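Folding Clothes at Home with Two Hand-Held Grippers
Project report, robotics elective, Mengate Technical School

1. Why we chose this topic

In our school robotics club the usual task is to pick up a block and put it in a box. We did this for one year with the small arm and we wanted something softer. A block has always the same shape. A sweater has a different shape each time you drop it, and the program which worked for blocks could not even find where to hold it. Our team, which is called Plallow, proposed to study folding as the project for this semester.

The question we wrote in the proposal was: which parts of folding a sweater are difficult for a person who can use only two fingers on each side? We thought that if we understand this, we will write better training examples for the arm later.

2. Method

Each demonstration was made by one student with a gripper in each hand. The sweater was first dropped on a bed from the height of the chest, then made flat, and then folded in this order: left sleeve, right sleeve, bottom to top. We wrote the order on paper and everybody had to follow it, also when another order looked faster.

We worked in bedrooms of team members and not in the club room, where we have only hard tables. On a hard table the cloth slides easily and the fingers cannot go under it. On a mattress the surface gives way a little, so the lower finger can press down and enter below the hem.

Altogether we recorded 119 demonstrations. For every one we filled a line in our log, which we named Skyrme: start position, number of failed grasps, total time, and a free comment. The comments were more useful to us than the times.

3. Results

A demonstration was counted as good if the folded sweater had no sleeve outside and the hem was not twisted. The sleeves caused most of the failures. When a sleeve is folded in, it likes to come back, especially if the cuff is thick. We learned to hold the cuff one moment longer before opening the fingers.

The second problem was taking two layers when we wanted one. At the hem, front and back lie exactly on each other. For the last fold we want both layers, but for making flat we often want only the front. In 9 demonstrations the student took the wrong number of layers and did not notice until the end. We kept these in the log with a mark.

Fine knit was harder than we expected in the proposal. It stretches before it moves, so you pull and the far side stays in its place. Short pulls from several points gave us a better shape than one long pull.

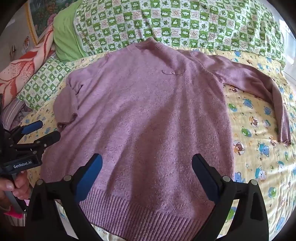

Figure 1. Left sleeve folded inward, right sleeve still out to the side. The open fingers are at the ribbed hem.

4. What we would change

The patterned bedding was a question in our team. Some of us wanted a plain sheet for all recordings, because the edge of the garment is easier to find. The others said that real beds have patterns. We did not decide this, and both kinds are in the set. Next time we will note it in a separate column from the beginning.

We also should have changed the student more often. Up to 7 demonstrations in one row are fine, after that the hand becomes tired and the grasps are less exact. One can see it in the log.

The next step is to try the same fold order on the club arm. The team Ukness has offered us their towel recordings from May, so we can compare a simple shape with a difficult one.

Last updated: July
Contact: Plallow team, Mengate robotics club | © Plallow | Back to top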